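Intro to Automation – Handout 6: Notes from the Limanholm Visit
01/03/2022 – Hajar Metwally
Last updated: October
4 comments · 20 shares

For those who came to the Limanholm open day, these notes are a reminder. For those who didn't, they are what the quiz will be based on, so the bus would have been the easier option.

Background. Limanholm runs its open day in the old weaving shed at Clolham. There were 31 of us on the bus and 34 coming back, which I have chosen not to look into. The demo we care about is the cooking one, run by Fikri Wuisan and Natalina Caputo under the project name Lollico. The task sounds like nothing: pick up a toy vegetable, put it in a saucepan. A toddler will do it all afternoon and then do it with your keys.

1. What the arm knows

A small arm built from hobby servos knows very little. Each servo is told an angle and tries to get there. It does not know whether it has arrived because it is holding an eggplant or because it is holding air. Fikri's point, which he made three times, is that most of what looks like skill in a demo is position, written down in advance by a tired person.

Write this down: commanded position and actual position are two different numbers. The gap between them grows with load, with reach, and with how cheap the gears are. At full stretch you could see the arm sag before it closed its gripper.

2. Why toy vegetables

They are smooth, light, and oddly shaped, so they are worse to grip than you'd think and nobody is upset when they hit the floor. A carrot tapers, so a straight squeeze tends to push it out of the fingers. A pepper rolls. Natalina's advice was to approach across the narrow side and close slowly. She also said that if you can choose the object, choose the object, and that this covers a good part of industrial automation.

3. Why a shiny pan is a bad idea

Polished steel reflects the ceiling lights and anything colorful standing near it. A vision system that hunts for "red" may well find some on the outside of the pan. Daiane Barros asked why they don't just use a dull pan. Fikri said kitchens don't. He then admitted that the version they show to sponsors uses a dull pan.

4. The tracked platform

The second half of the demo is about delivery: bowls ride on a small tracked base. Treads turn by skidding, one side faster than the other, and skidding is bad news for any estimate of where you are. Count the motor turns and you get a confident answer that is wrong by a bit more after every corner. Over a tabletop it hardly matters. Over a restaurant it puts the soup in someone's coat.

Notice that the arm and the base fail in different ways. The arm's error is about the same each time you send it to the same place. The base's error piles up. This will be on the quiz. I'm not being subtle.

5. Results, such as they are

Natalina had the team's own tally from the morning: 25 tries, and roughly 20 vegetables in the pan. People clapped. Then work out what that rate means for a ten-vegetable stew and see if you still feel like clapping.

Cables deserve a line of their own. A wire that pulls on a joint adds load the controller was never told about. When you build yours, leave slack at every joint and move the arm through its whole range by hand, power off, before you trust it.

For next time
– Read the Kneath chapter on calibration. It is dull and you need it.
– Work out the odds of ten clean picks in a row, using the tally above. State what you had to assume.
– In half a page, say which you would fix first, the gripper or the lighting, and why. "Both" gets half marks.
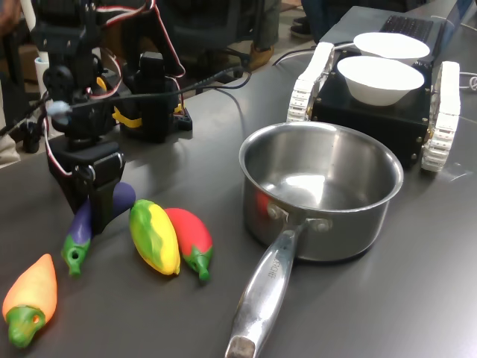 Flurina Zaugg: On the ten-picks question, I think we should be told whether a dropped vegetable can be picked up again. With retries allowed the number comes out much kinder, and I'd bet that's how the sponsors hear it.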